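Ramow throw, deep red - 6 weeks in

Bought this from the Emovora shop in February, mostly for the spare bed. Wanted something plain that folds quick. It does. Corners are properly square so you can match them up and get on with it, no fuss.

Colour is lovely, a real deep red. Bit thinner than I'd hoped. Hangs nicely when you hold it up by a corner tho.

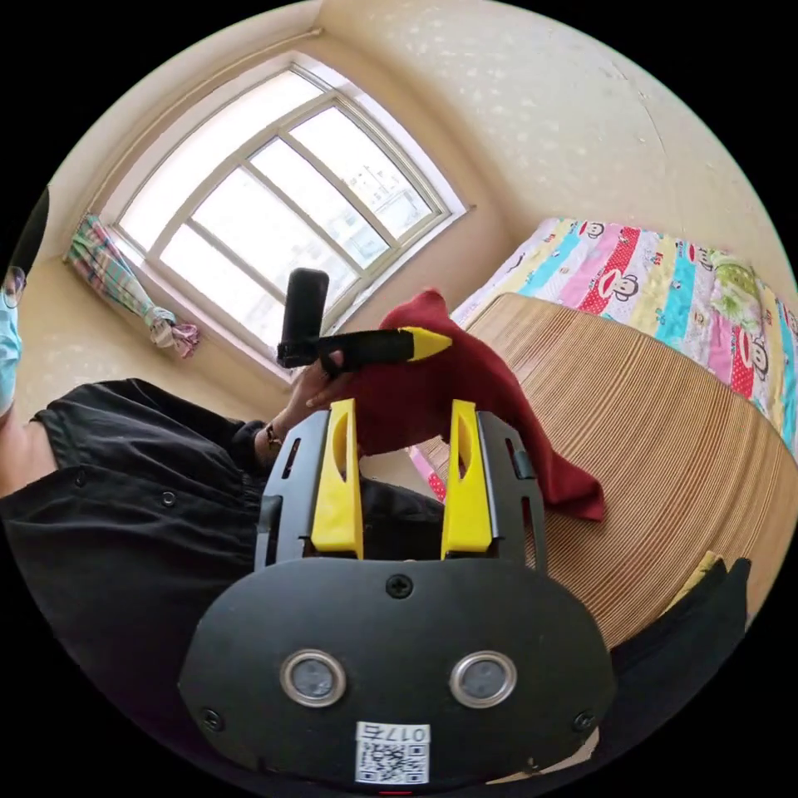 Washing and wear

Washed at 20, on its own. No shrinking that I can see, edges still flat. Picks up fluff like mad - keep it away from towles. Would buy another, maybe in grey if they ever restock.

4 out of 5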